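Last November I got cranky enough about something in the news to write to my local member, and I've been a bit hooked ever since. I'd always assumed you needed to be a lawyer or a professional stirrer to put something in to a parliamentary inquiry. You don't! Anyone can, and most of the ones I've read since were written by ordinary people with a keyboard and a grievance.

So this is how I go about it. I'm writing from Esthorpe, and my first go was for a state inquiry into health advertising (specifically, clinics making claims that no doctor I've met would sign off on). The steps are much the same whatever the subject.

## 1. Find the inquiry and read the terms

Go to your parliament's website and look for the list of open inquiries. Each has a page with the closing date and a thing called the terms of reference, usually a short list labelled (a), (b), (c) and so on. Print it. I mean it, on paper. I stuck mine to the fridge and read it every time I got the milk out.

The terms are the questions they want answered. If your pet topic isn't in there, they can politely ignore you, and they will. I wanted to go on about a billboard on the Ustley road, and it took me a while to see that it fitted under (c), "claims made in outdoor and print advertising", and nowhere else.
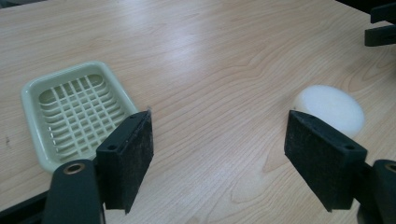
Check the closing date twice while you're there. Some close at midnight and some close at five in the afternoon, and if you work shifts like I do that's a big difference. If you've missed it, email the secretariat anyway and ask for an extension. They're a lot friendlier than the website makes them look.

## 2. Work out what you know that they don't

They'll have plenty of submissions from peak bodies with footnotes longer than my arm. What they might not have is you, and what happened when your mum rang the number on the flyer.

I write down three headings on a scrap of paper:

- What happened to me, or what I saw
- Why I reckon it's a problem
- What I'd like them to do about it

Then I scribble under each one until I run out of puff. Don't fix the spelling yet. Don't look anything up yet either, or you'll end up at midnight reading a 2,000-word blog post by somebody who sells vitamins.

## 3. Check your facts

Boring, I know, but if you're complaining that somebody else got the science wrong you really do need to get yours right. My rules:

- Go to the original study or report, and read past the headline.
- See who paid for it.
- If you can't find where a claim came from, leave it out or say you couldn't find the source.
- Keep "I saw" and "I was told" separate.

I keep my links in a little notes program called Steklow, which is free and a bit ugly, but any old document will do. By the end of my first one I had 86 links saved and I used 4 of them. The other ones weren't wasted, exactly, they just made me less likely to say something daft.

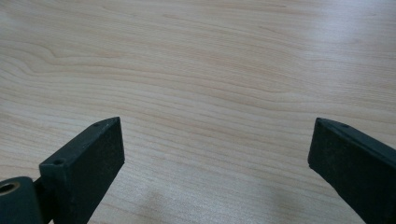 Copy down the date you looked at each page as well. Web pages change, and the clinic I was writing about quietly reworded theirs before the hearings started. I had a saved copy, so I was fine, but only by luck.

## 4. Write it, then cut it

My first draft came to 3,329 words. Who was going to read that? I got my main points down to a 500-word summary at the front and put the rest behind it with numbered paragraphs, so anyone who wanted the long version could have it.

Start with who you are and why you're writing. One or two sentences is plenty. Then take the terms one at a time and use their letters as your headings:

> **Term (c): outdoor and print advertising**
>
> 1. I live in Esthorpe and drive past the sign most mornings.
> 2. The sign makes a health claim and gives no source for it.
> 3. I ask that advertisers be required to print one.

Be careful with names. Criticising what someone said is fair enough, but calling them a crook is another matter, and protection for what you write generally only kicks in once the submission has been formally accepted. Don't post it on Facebook before then. Read your parliament's own guide on this bit, as the rules vary from place to place.
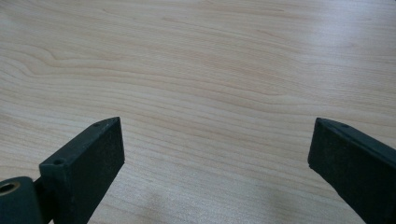
## 5. Decide on your privacy

You'll usually get three choices: public, name withheld, or confidential. Public means it goes on the website with your name on it, so take your street address and phone number off the document itself and put them in the cover email. If your story involves somebody else's medical history, ask them first, and if they're at all unsure go for confidential.

## 6. Send it

Upload it through the form or email it as a PDF. My upload failed over and over until I renamed the file to something without an apostrophe in it, so try that before you throw the laptop. You should get an automatic reply, then a proper letter later on once it's been accepted. Mine took weeks. If you hear nothing at all, ring them.

If you tick the box saying you're willing to appear at a hearing, they may take you up on it. I ticked it. I'm still working on my write-up of that day (the Darko Room, very cold, bring a cardigan) and I'll link it from this page when it's done.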